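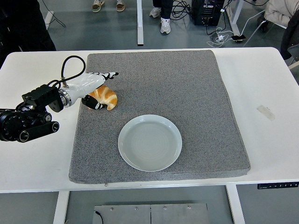

Weronika Sikora replied: You can dual-register him, but the loan form has to be lodged by the parent club, and the appearance count follows the player to both teams. Full answer further down, once I had the handbook open.

Search this site Search Enter a keyword

Eligibility of a first-team goalkeeper in a reserve league

Posted by golley_secretary

I handle registrations for Golley, a semi-pro club with a first team and a reserve team in separate leagues. Our first-team goalkeeper is 30 and has been out since July with a shoulder injury. The manager wants him to play three matches for the reserves before he goes back to the senior side. The reserve league has an age limit of 23 with overage places allowed, and the rule says "no more than 3 overage outfield players and one overage goalkeeper may be named in any match."

Two points are unclear to me. First, our reserve side is set up as a separate legal entity (Golley Reserves), so is this an internal move or a loan? Second, if he plays for the reserves, does that start a new appearance count, or does it add to the one he already has with the first team? We were fined 400 last season over a late form and I would like to avoid a repeat.

Weronika Sikora

If the two sides are separate entities with separate affiliation numbers, the league treats it as a movement between clubs. You have two options.

Dual registration keeps him on both lists at once. The parent club lodges the form, both secretaries sign it, and the player signs last. It must be accepted, and not just submitted, before kickoff. Save the acceptance email. A screenshot of the pending page was refused in a case at Wavis, my previous club, and the result was changed to a loss.

A short-term loan takes him off the first-team list for the length of the loan. In our league the minimum is one month, so he could not be recalled if your second keeper got hurt. For three matches I would use dual registration.

On the count: appearances are held against the player's ID — they are added together across both teams. This matters late in the season, when most leagues bar anyone over a set number of senior appearances from reserve finals. An unused substitute does not count in our rules. Check the definitions page in yours, as some leagues count anyone named on the team sheet.

The overage goalkeeper place is separate from the three outfield places. It can't be swapped for a fourth outfield player.

iklow_touchline

Just play him. We did it at Iklow with our striker and no one checked. The fine can go up to 1000 here but I have never seen it given.

Lưu

The answer above is risky. Opponents can file a protest after the match, and the team sheet is the first thing they look at.

One addition to Weronika's post: check the medical clearance rule. Our league wants a signed note for any player returning from a long layoff, and it goes to the league office with the registration form. Also, if your reserve fixtures are on a different insurance policy from the first team, get his name added to it before he trains with them.

golley_secretary

Thanks. We do have two affiliation numbers, so I have sent in the dual registration form and asked the physio for the note. The definitions page says "takes the field," so the bench does not count for us.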